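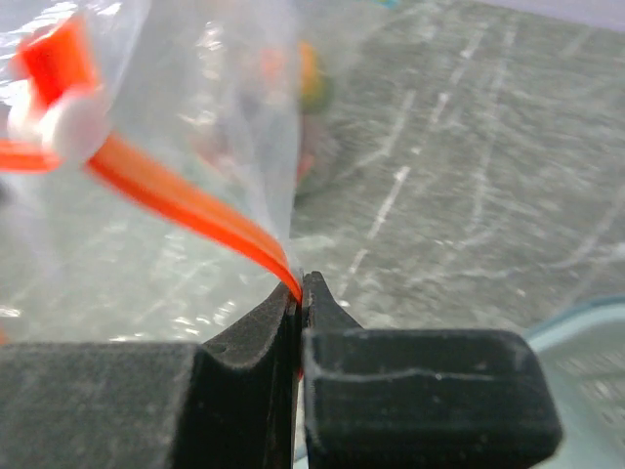 Clear zip bag with the orange strip, on the tabletop.

I have been putting off paint protection on my daily driver for years, mostly out of laziness, and partly because every shop I called wanted more than I had set aside. So when the Neltine spray sealant went on sale in September I bought a bottle, and then (because I have no self-control in the car care aisle) a Kenberg microfiber pad to go with it.

My car is a dark blue sedan that lives outdoors under a maple, so it gets sap, birds and everything else. I washed it on a Wednesday evening, went over it with a clay bar, and started on the hood. The sealant goes on so easily! You mist a panel, spread it with the pad, flip to the dry side and buff. I did the whole car in 4 passes around it, one for each coat of stuff the label suggests, and had time left over to sit on the step and admire it.

The shine is lovely, a deep wet look that I have only ever managed before with paste wax and a very sore shoulder. I have put 3,000 miles on the car since then and water still rolls off the roof and trunk. The lower doors have faded a bit, but they take all the road grit, so I can forgive that.

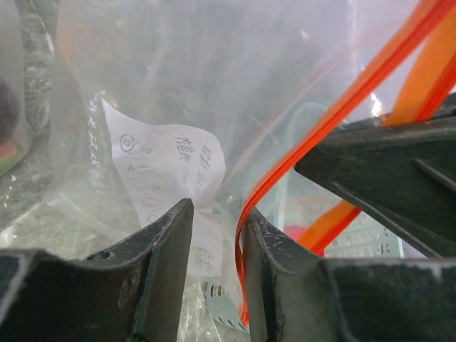 Can you put it over an older coat of wax?
Strip the wax first with a good decontamination wash, or the sealant will sit on top of it and wear away early.

Now for my grumbles. The trigger drips down your wrist, and the scent is like a fruit drink I didn't enjoy as a kid. It also streaks if the sun is on the panel, so wait for shade or go out early while the metal is still cool. I had a hazy patch on one fender that took a second wipe the next morning.

I used Aranda's version last year and it was nice enough, though it gave up on me well before winter. Neltine costs a little more and I would happily buy it again. The Kenberg pad I could take or leave, as it sheds lint until its second wash.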